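Student Project Report: How Small Shops Answer Customer Questions Before a Sale

Course project, Unia
Submitted 25/12/2024

1. Background

Our project looked at the questions that people send to an online shop before they decide to buy. Much is written about star ratings, but we found less about the short question box which many shops put under the product text. We wanted to learn if a quick answer in this box has a connection with sales.

Two shops agreed to share their data with us. Grundier sells paint and tools for home repair. Lappalainen sells winter clothes and wool blankets. Both shops are small and both use the same shop software, Promham, so the exported files had the same columns. This saved us much work.

2. Data and method

We received 3,492 customer questions, all of them sent in June or later. We removed the questions about lost parcels and returns, as these come after the sale. From the rest we took a random sample of 2,000 and gave each one a topic: size, material, delivery, price or other. Every question was read by two students. When they did not agree, a third student decided.

For each question we noted the time until the shop answered and if the same customer account placed an order within 28 days.

3. Results

Customers who got an answer on the same day ordered more often than customers who waited longer. After 3 days the answer had almost no connection with ordering. The difference was clearer at Lappalainen, where most questions were about size. At Grundier many people asked which product fits an old wall, and such answers take more time to write well.
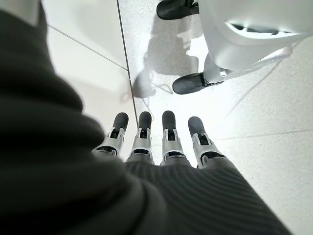 Reading time: 3 min

4. Limits

We cannot say that the fast answer caused the order. A customer who is already sure may also write at a time of day when the staff is at work. We also could not follow people who asked without an account, and in the Grundier file this was a large group.

The topic "other" became too big. If we did the project again, we would split it before the reading starts and test the topics on a small set first.

5. Suggestions for the shops

We advised both shops to show the usual answer time next to the question box, and to move questions that repeat often into the product text. Lappalainen has already changed its size table. Grundier wants to wait until its new product pages are ready.

The topic list and the reading rules are in Appendix A.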